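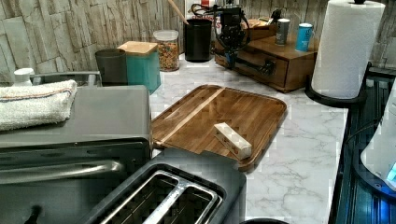

Slide 1. Worktop with chopping board and toaster oven.

Speaker notes: Food Waste in Shared Housing, Bidham, April 2026
Speaker: Mahnaz Shokri

Welcome members and thank the Flurkgate office for the room. State that the survey covered 421 households, of which 200 also kept a weekly waste diary. Bread and salad leaves were the items most often thrown away. Pause for questions on method and refer any on sampling to Imtiaz Ekanayake.
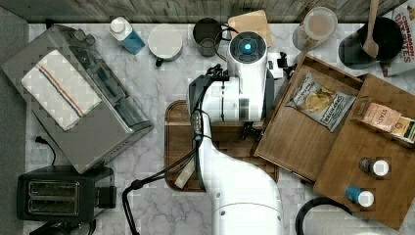
Slide 2. Marble worktop with toaster oven and striped towel.

Move to storage. Residents asked for clearer labels on shared shelves and a fixed day for clearing them. The Council is invited to note the draft guidance, paragraphs 2 to 5. Costs are in the annex; do not read them out. Hand over to Theda Weidemann.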